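Flivance Community Help > Workshop and Bench > Grippers and Hand Tools

Finger pads keep drifting out of line on our hand-held gripper

Posted by Macarena Barrientos

Hi all! I look after the hand-held gripper at our makerspace in Denberg and I love the thing, but I have an alignment problem I can't get to the bottom of. It's the two-finger kind you squeeze with a trigger, printed plastic fingers, pivot arms, nothing exotic. We use it to teach pick and place, and then the same fingers go on the arm.

When I set the fingers up on Tuesday they closed flat against each other, top to bottom. By the end of the session they were touching at the tips first, with a sliver of light higher up. The trigger counter read 1,838 squeezes since the last time I had it apart, so it isn't a brand new tool, but it isn't ancient either.

So far I have tightened the finger screws (twice!), swapped the pads left to right, and cleaned the inner faces with a damp cloth. The swap is the part that confuses me. The gap stayed on the same side as before. Does that mean the fingers are fine and the trouble is further back? And would you print new ones anyway while it's apart?

Wendy Wragg replied

Oh, I enjoy this one! Your swap test was a great idea and I think it already gave you most of the answer. If the gap had moved with the finger, I'd say reprint the finger. It stayed put, so look at the arm and the pivot on that side, and leave the finger screws alone for now (every extra turn on a screw in printed plastic eats a little of the hole).

Open the gripper all the way, put it on a flat table in good light, and look at the two fingers from above. They should lean the same amount in opposite directions. After that, hold the arm still with one hand and wiggle the finger with the other. Then hold the body and wiggle the arm. You'll feel straight away which joint is moving.

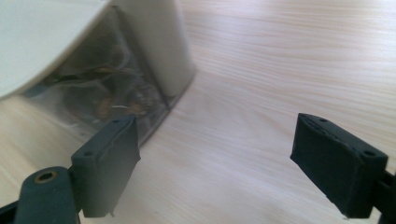

How tight should the pivot screw be once the arm is back on?

Tight enough that the arm has no side-to-side play, and loose enough that it swings down under its own weight with the trigger linkage unhooked. I turn the screw in until the arm just starts to drag, then back it off a hair and put a dab of removable threadlocker on it. Leave it overnight before you squeeze anything.

Now for the pivot itself. If yours has a metal bushing pressed into the plastic, check whether the bushing turns in its hole. It shouldn't. A bushing that spins has worn the plastic behind it, and then the arm tips a tiny bit each time you close on something firm. That shows up at the tips long before you notice it at the pivot. Ours did this last August. I reprinted the arm with more walls around the hole, pressed in a fresh bushing with a bench vise (slowly, with a scrap of wood on each side), and it has been lovely ever since.

Once it's back together, close the fingers on a strip of printer paper and pull. Do it at the top, the middle and the tips. You want the same drag all three places. Write down how it felt and do it again after 30 squeezes, because a freshly pressed bushing can settle a little.

As for new fingers, I'd keep the old ones. Small dents on the outside do no harm at all. Run a fingernail down the inner faces, and if those are smooth you're good to go.

Please post back with what you find, I'm really curious!

Posted by wainwright47

had same thing. was the bushing. glued it with epoxy, still going. dont get glue inside the ring

Macarena Barrientos added

Wendy, you called it! The bushing on the bad side turns with almost no effort, I can do it with a toothpick. The other one is solid. New arm is on the printer as I type, extra walls and all. I'll do the paper strip test before the evening group and report back. Thanks so much, both of you!

2 people found this thread helpful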